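Notebook, Nultby workshop, back table
Tuesday, started 9:20

Continued with the play kitchen. The box from Plindorness was opened yesterday by Yvonne, and she left me her list with her pencil marks on it. Her list says 51 pieces. I did not check this number again, I only went through the pieces one after another and wrote the condition.

The brown paper is still good from last week, so I did not change it. The blue tape was lifting at one corner on the window side and I pressed it down with the back of a spoon. If it lifts again, please use a new strip over the old one and do not pull the old one away, it takes the top of the paper with it. The squares are only for us to find things again: what is written in the notebook for a square should go back to the same square after lunch.

The flat tan piece with the curved, lobed edges has no name in the list. Yvonne wrote "leaf??" and Roland says it is a slice of something. I entered it as "flat piece, lobed, tan" and we can give it a better name when the supplier answers. It appears to be plastic.

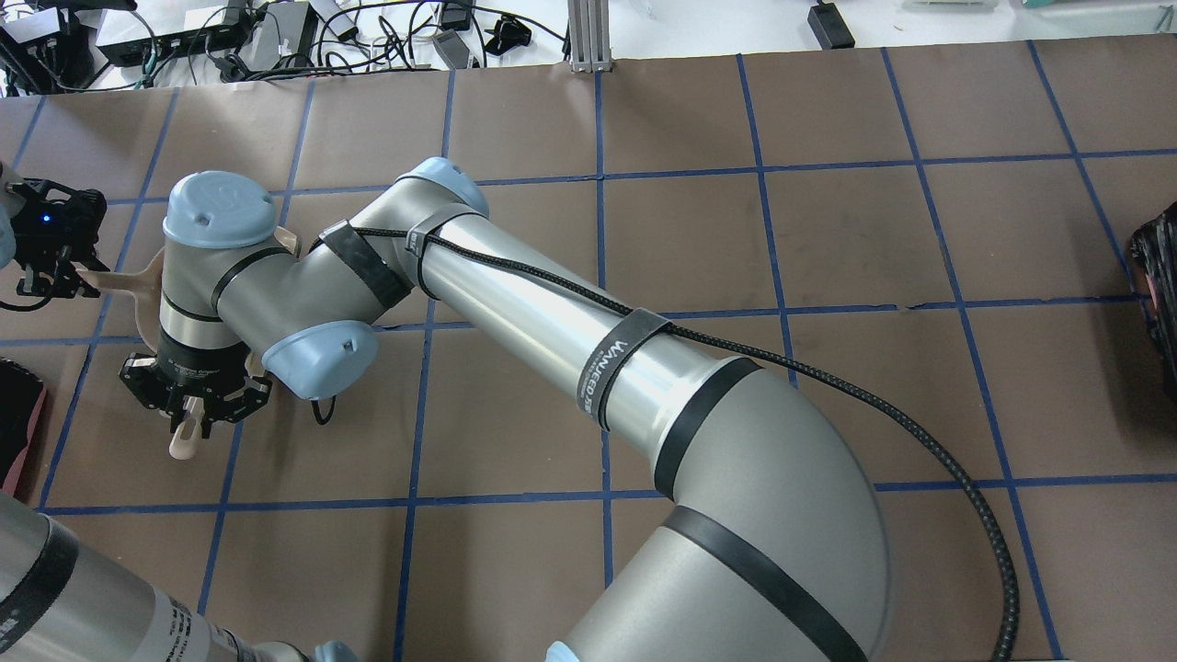
Pans and long-handled pieces

The numbers in the register for the kitchen set begin at 1,805. I am putting the pans first, then the utensils, then the food. Roland wanted the food first, but the food will take the most time and I prefer to have the easy part finished.

Wiping: soft cloth, lukewarm water, one drop of the dish soap from the green bottle. No alcohol on the light plastics. We made this mistake with the Krawczyk tea set in April and the shine was gone from two saucers.

For drying I lay the pieces upside down on the towel for the time of one coffee. The plates from the first tray were dried too short and left rings on the paper, so today I waited longer. 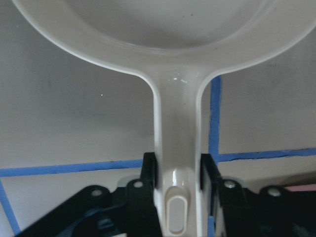 The labels are the part I am not yet happy with. Roland printed 2,000 of the small ones, and they hold well on a flat place but not on a curve. On the plates it is easy, they go underneath. On the cream-white frying pan I first thought of the outside of the bowl, but that is all round. The handle is better. It has a raised ridge along each side and a flatter channel between them, so the label can lie in the channel and the ridges protect it from rubbing. It must stay clear of the oval inset, there the border is raised and the label would make a bridge over it. I also wrote down the few tiny dark specks inside the bowl. I do not know if they are dirt or in the plastic. To do: try with a damp cotton bud, and if they stay, write "in material" in the condition column and leave them.

One question for Yvonne: do we write "cream" or "white" or "off-white"? In the list all three are used, and I suspect that sometimes it is the same plastic. Under the lamp in the evening everything looks cream anyway. I suggest we take "off-white" for everything and write the difference only when two pieces are next to each other and it can be seen.

Food pieces

This is slow. The small ones do not stand still and they have no flat side for the label. For now I keep them in little groups on the table, close together, and the group gets one paper slip. The slip goes in the bag with them. I am aware that it is against our rule of one label for one piece, but a label would cover half of a small piece and a child would pick it off in the first hour.

I asked Prolldale by mail if they have the original leaflet with the drawings. With the drawings we would know what belongs together and which of the food is supposed to fit in which pan. Their office is open again in the afternoon.

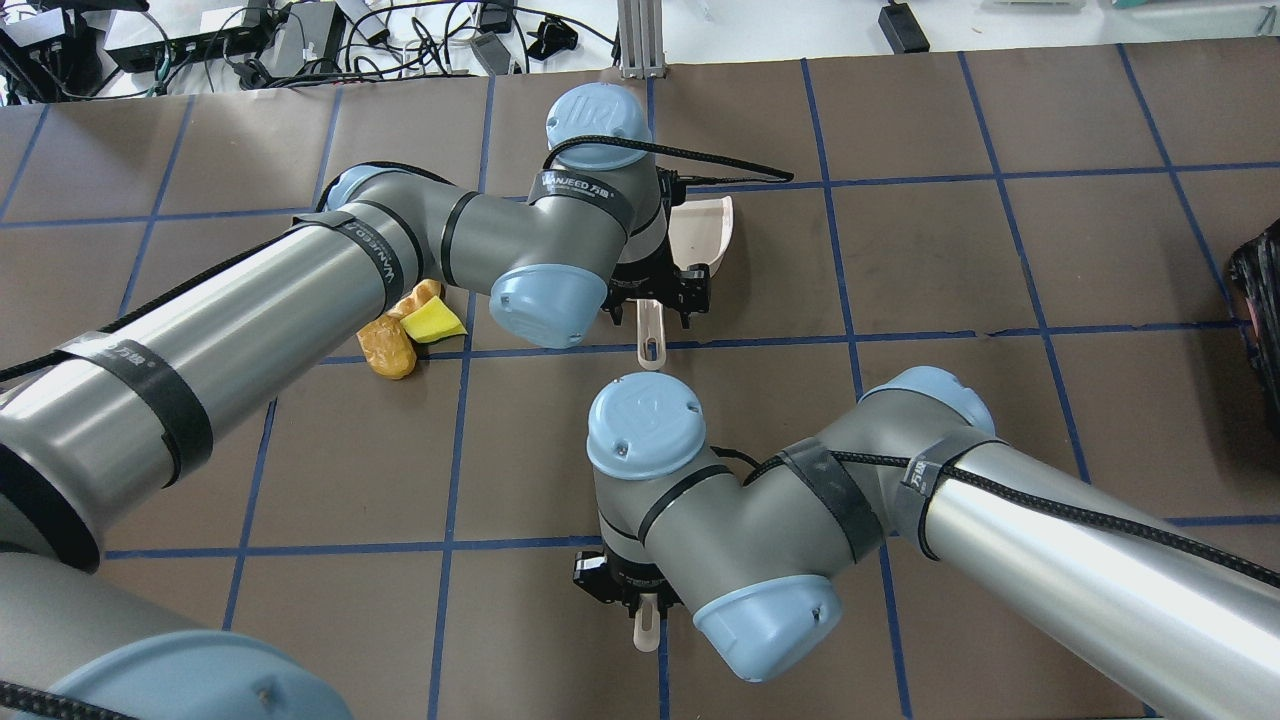
Off-white utensil, shallow rounded tray and slot in the handle. Three small food pieces to the left of it, not yet named.

The slot near the end of the handle could take a string, if we decide to hang the long pieces and not put them in a box. I tried the thin cotton string on a spare handle with a similar slot and it goes through, the thick one does not. Hanging would save one shelf. Roland is against it because of the dust.

Open points
Cotton bud test on the specks in the pan
Name for the lobed piece
One word for the color, Yvonne to decide
More small bags, the ones with the zip
Ask Roland for his hook board before he throws it away

Stopped at 16:40. Towel is in the wash, the green bottle is nearly finished.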